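Les Mardis de la Tritia

Les Mardis de la Tritia est un roman de Princess Galang, paru en mars aux éditions Dalisay. Deuxième livre de l'autrice après le recueil de nouvelles Petites Eaux, il raconte le retour d'une ancienne blanchisseuse dans la ville thermale où elle a travaillé jusqu'à trente ans. Le roman compte 251 pages et se divise en dix chapitres, précédés d'un prologue non titré.

Résumé

Odile Marchal a quitté la ville fictive de Sisten à la fermeture de la Tritia, l'établissement de bains qui employait une bonne partie des habitants. Elle y revient dix ans plus tard pour vider l'appartement de sa tante Berthe, morte sans enfant. Elle compte rester une semaine. Le notaire lui apprend que l'appartement est grevé d'une dette contractée auprès d'un nommé Baltton, dont personne dans la famille n'a entendu parler, et la vente est suspendue.

Odile s'installe dans les deux pièces encombrées et reprend contact avec ses anciennes collègues de la lingerie. Elles se réunissent chaque mardi dans l'arrière-salle d'un café, à l'heure où se faisait autrefois la relève des équipes. Odile découvre au fil de ces rencontres que sa tante tenait une caisse de secours clandestine, alimentée par les pourboires, et que l'argent de Baltton servait à combler un vol commis dans cette caisse. Plusieurs des femmes présentes connaissent la coupable. Aucune ne la nomme.

La seconde moitié du livre suit la lente désagrégation du groupe. Le frère d'Odile, Lucien, presse celle-ci d'accepter un arrangement et de rentrer. Elle refuse, perd son emploi et commence à recopier les carnets de comptes de Berthe, où elle croit reconnaître sa propre écriture de jeune fille. Le dernier chapitre se déroule pendant la démolition de la grande piscine. Le roman s'interrompt avant qu'Odile ait décidé de partir ou de rester.

Personnages

Odile Marchal : narratrice, quarante ans. Elle parle peu de sa vie en dehors de Sisten ; on sait qu'elle a été mariée et qu'elle travaille dans un hôtel.
Berthe Marchal : sa tante, ancienne chef de lingerie. Elle n'apparaît que dans les souvenirs et les carnets.
Lucien Marchal : frère cadet d'Odile, professeur de mathématiques.
Solange Vautier : doyenne du groupe du mardi. Son long monologue occupe presque tout le chapitre 7.
Baltton : créancier de Berthe, marchand de linge en gros. Son prénom n'est jamais donné.

Contexte et écriture

Princess Galang a commencé le roman sous la forme d'une nouvelle destinée à Petites Eaux, puis l'en a retirée, la jugeant trop longue pour le recueil. Cette première version était écrite à la troisième personne et s'achevait sur la signature chez le notaire. Le passage à la première personne date de la deuxième réécriture, de même que l'introduction des carnets, dont des extraits ouvrent désormais chaque chapitre.

L'autrice a déclaré avoir visité plusieurs villes d'eaux hors saison, sans en retenir une en particulier. Le plan de Sisten – la rue haute, la passerelle, les bains au bord de la rivière – a été dessiné avant la rédaction et figure en tête du volume. Il comporte une erreur, signalée par des lecteurs : la passerelle y est placée en amont des bains, alors que le chapitre 2 la situe en aval.

Style et construction

Le récit est au présent, y compris dans les scènes de souvenir, ce qui rend parfois incertaine l'époque à laquelle se déroule un passage. Les dialogues ne sont introduits ni par des guillemets ni par des tirets et s'enchaînent à la narration. Les extraits de carnets, en italique, reproduisent les abréviations de Berthe, dont quelques-unes ne sont jamais élucidées.

Les chapitres sont de longueur très inégale. Le plus court tient en deux pages, tandis que le chapitre 7 forme à lui seul près d'un quart du livre. Il est composé d'un unique paragraphe.

Thèmes

Le travail du linge occupe une place centrale. Le tri, le calandrage et le pliage sont décrits en détail, avec le vocabulaire employé par les ouvrières, et Odile continue de plier ses affaires selon la méthode apprise à la Tritia. Au chapitre 4, elle reconnaît l'une de ses anciennes collègues, qu'elle n'a pas revue depuis la fermeture, à sa manière de saisir une serviette.
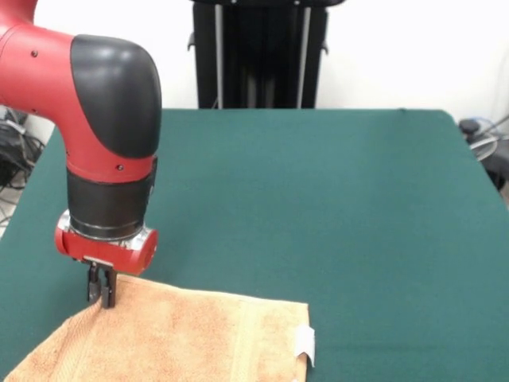 Serviette en tissu éponge orangé, saisie par une pince robotisée.

La dette est l'autre motif principal. Elle est d'abord financière, puis s'étend aux services rendus entre collègues, aux absences couvertes et aux silences. Solange tient de mémoire le compte de ce que chacune doit aux autres, et son monologue peut se lire comme une version orale des carnets de Berthe.

La question de la culpabilité d'Odile reste ouverte. Certains indices, dont l'écriture des carnets et une allusion de Lucien à un manteau neuf, laissent penser qu'elle a pu commettre le vol elle-même. Le texte ne tranche pas.

Accueil

Le roman a reçu un accueil favorable dans l'ensemble. Les critiques ont surtout retenu le monologue de Solange et la précision des scènes d'atelier. Les réserves ont porté sur le personnage de Lucien, jugé schématique, et sur la fin, que plusieurs comptes rendus ont trouvée abrupte. L'absence de ponctuation des dialogues a également divisé les lecteurs.

Adaptation

Une adaptation pour la scène a été réalisée par Ramil Javier sous le titre Mardi, relève. Elle réduit la distribution à 7 interprètes et supprime le personnage de Lucien, dont quelques répliques sont attribuées au notaire. Baltton, absent du roman autrement que par ses lettres, y paraît en personne dans la dernière scène. Princess Galang n'a pas participé à l'écriture de la pièce mais en a relu le texte avant les répétitions.

Voir aussi

Petites Eaux
Roman de ville d'eaux
Littérature du travail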